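Wanted: Eight People With Two Hands and a High Tolerance for Mugs

Atside is comparing hand-held grippers, the Jurnell and the Sernard, and needs participants in September. You'll wear a camera on your head, hold a gripper in each hand and do small household tasks against a timer. Picking things up is harder than you remember.

Sessions last 4 hours, with a break, and pay $100. Expect to do each task more than once and to develop opinions about drinking straws. We want those opinions, including the rude ones.

You should be 18 or older and comfortable standing. No engineering background needed. If you took part in the Okabe trial, you're welcome back, grudges and all.

To apply, write to the Atside front desk by 4 p.m. Monday and tell us which hand you favor.

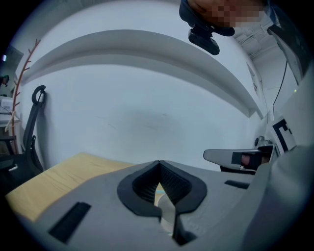
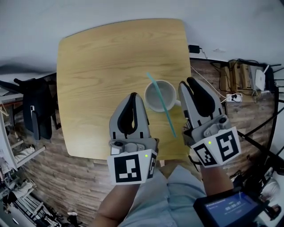 Do I have to be good at it?
We're grading the grippers, so drop whatever you like. We only ask that you keep going until the timer runs out.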